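Natural dye notes, May – onion skins again
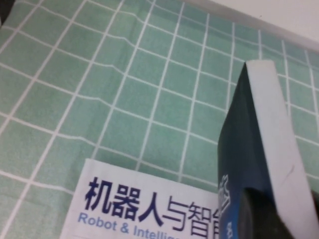
Page last changed: May, 4.10 pm (E. Inga)

Second go at the brown onion skins and I'm so pleased with this colour! Last time we got a sort of weak tea. This time it's a proper marmalade orange, and the wool took it far better than the cotton did.

What I did: weighed the skins dry, soaked them overnight in the big Otus pot with the lid on, then brought them up slowly and held them just under a simmer for 40 minutes. Strained through the old curtain. Wool was already mordanted with alum (Annatjie's batch, thanks Annatjie) and went in wet. Kept the heat low the whole time and turned the skeins every so often with the long spoon.

Pulled the first skein after 20 minutes to see where it was at – lovely clear yellow, a bit like custard. Left the others in to cool with the bath and they kept getting deeper. I'd happily do both again, they look great side by side.

The cotton is patchy. I think I rushed the scouring. Rocío reckons a soy milk soak first would help and she has a recipe at home, so ask her before anyone starts on the tea towels.

Put 2 skeins through an iron dip afterwards just to see. Wow! Straight to a mossy olive, nearly grey at the ends where I'd tied them too tightly. Looser ties next time. Iron pot has been rinsed and is back on its own shelf, please don't use it for anything else or every colour will come out dull.

Light test: wound some of each colour onto card, half covered with foil, and taped it to the north window. Will check when Yhon is back.

Still to try: red onion skins, avocado stones (there's a bag in the freezer labelled Jhonatan), and the leftover bath on silk. Need more alum.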